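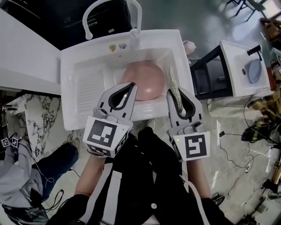 Utility sink with ribbed washboard section and pink bowl.

Hard water and the dishwashing sink: notes from the Falero building survey

Scale on sinks and faucets was the most frequent entry in the maintenance log for the Falero and Camargo buildings last year. The supply to both is hard, and the deposit is mostly calcium carbonate. It forms fastest where water is heated or left to evaporate, so the first places to check are the aerator, the base of the faucet and the ring around the drain.

Lilla Vass tested two descaling methods on white enamel and ceramic basins. The first was household vinegar, undiluted, on a cloth laid over the deposit for 20 minutes. The second was a citric acid solution made with two tablespoons of powder to a quart of warm water, applied the same way. Citric acid removed more scale per application and left less odor. Neither should stay on enamel longer than the stated time – acid dulls the glaze, and a dulled glaze holds scale more firmly than a sound one.

Aerators should be unscrewed and soaked separately. Of the 11 removed during the survey, most had lost a noticeable part of their flow to grit and scale together. Rinse the screen from the outlet side before refitting.

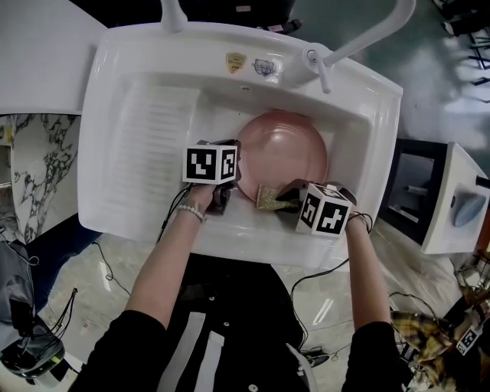 Pink plate and gold glittery scrubbing sponge in a white ceramic basin.

Film on dishes has the same source. Soap reacts with calcium to form an insoluble scum, and adding more soap makes more of it. Synthetic detergents are much less affected. Residents who wash by hand should use detergent in a small amount, rinse in running water and dry with a towel before the drops evaporate.

Abrasive powders and steel wool are not recommended on either basin type. Scratches collect deposit and cannot be polished out.

A softener for the Camargo building has been priced by Postulard at 3,000 dollars installed, excluding salt. Thaís Arruda is comparing this with the cost of replacing water heater elements and will report in September. Hardness test strips are available from the Finevard office during normal hours, limit one pack per apartment.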